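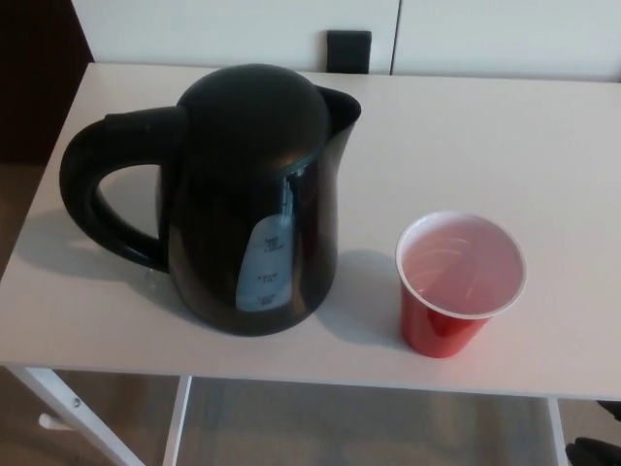 1/ My feed is full of people swearing that flavored water from an electric kettle changed their mornings. So I gave it a month. Black kettle, red party cup, pale pink drink, white table. You've now seen my whole setup, and I remain unconvinced.

2/ The pink stuff is a hibiscus powder from Titivville. The bag says 53 servings. I don't believe that for a second. Use their scoop and you get water with a rumor in it. I use two scoops, so call it half a bag of truth.

3/ Behrouz Jafarzadeh, who got me into this, says the powder should go in the cup first and the water after. I've tried it both ways. Same drink. He says I'm rushing it.

4/ About those little windows on the side of kettles. Three marks, print the size of an ant's eyelash, and you're supposed to read them while holding the thing under a faucet. I fill to the middle one and hope.

5/ The Uner people have an app that tells you when your kettle is done. My kettle is done when it clicks. The app has 1337 reviews and I would like to meet whoever wrote the good ones.

6/ Pouring is where the sales talk gets silly. "Precision spout." It's a spout. Get the tip down close over the rim, tilt slowly, stop before you think you should. A party cup gives you very little warning between nearly full and pink table.

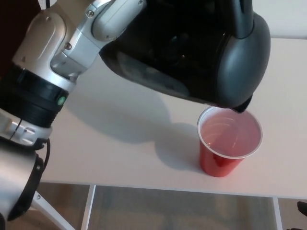
7/ Yes, party cups. Someone always asks. I was told to get the double-wall glasses from Detero, 154 dollars for a set. The cup has a rolled rim, it's white inside so I can see how strong I made the drink, and I won't cry if I drop it.

8/ One fair point to the fans: the Hà tea shop version, served cold in March, was really good. They also put in a lot of sugar, and I suspect that's the entire secret.

9/ Verdict after a month: 5 out of 10. I'll finish the bag. Please stop sending me links to kettles.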